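Grirnico Home Manipulation Group -- Minutes of the Tuesday software meeting
Mutville office, small meeting room, with the Salinas team on the line

The meeting opened a little late while the Salinas line was sorted out, and the chair thanked everyone for their patience and for the very good turnout so close to the release. The minutes of the previous meeting were accepted with one correction: the planner timeout should have read 900 milliseconds, and our apologies to the planning folks for that.

1. Rug edges and the floor-level grasp

Most of the hour went here, and happily so, as it was a lively discussion. The perception team explained that the Dulis segmenter does well on a rug with even light, but tends to draw a second border wherever a shadow falls across the pile. The planner then takes that border for a real edge and brings the fingers down in the wrong place. A filter that compares depth on both sides of the line is ready on a branch. Of 900 saved frames, 780 now give a single clean border, and the team would like to go through the rest by hand before merging.

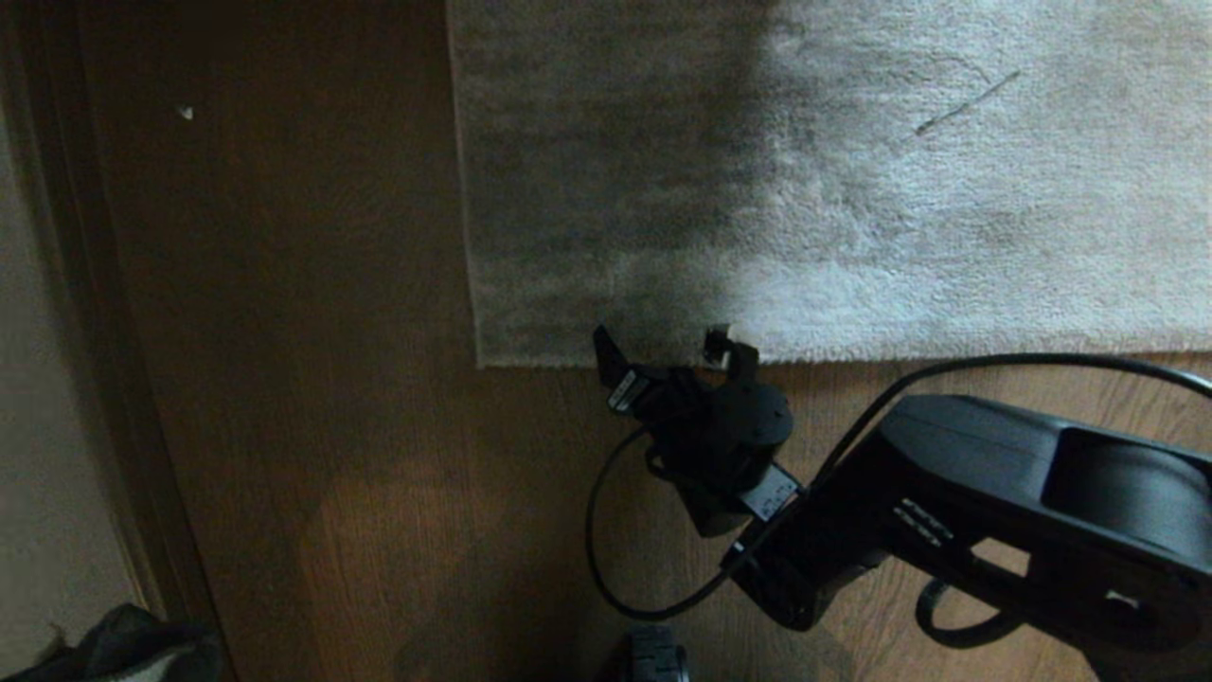 The control team added that the last bit of travel toward the border is where the force threshold matters most. Set it too low and the arm stops on the first tuft of pile it meets; set it too high and the fingertip pushes the rug along the floor. They have been trying a slower approach speed with the threshold left alone, and they like it so far -- though they were careful to say that they have only tried it on wood floors.

There was a friendly disagreement over whether the planner should treat the arm's cable as an obstacle. Salinas would like a simple swept volume around it for low poses. Mutville worries about planning time. It was agreed to try the swept volume behind a flag and bring timings to the next meeting.

2. Replay tool

The replay tool now loads joint states and camera frames on one timeline, which drew a warm round of thanks. Long logs still stall after 300 seconds. The cause is thought to be the image cache, and a ticket is open.

3. Actions

Perception: review the remaining frames, then merge the depth filter.
Control: repeat the slow approach on tile, 3 runs at each speed.
Planning: swept volume flag, with timings.
Tooling: image cache fix, and a short note on the new timeline view for the wiki.

4. Any other business

Salinas asked if the September meeting could start at 10:30 to suit their lab hours, and all were glad to agree. The meeting closed with thanks to everyone.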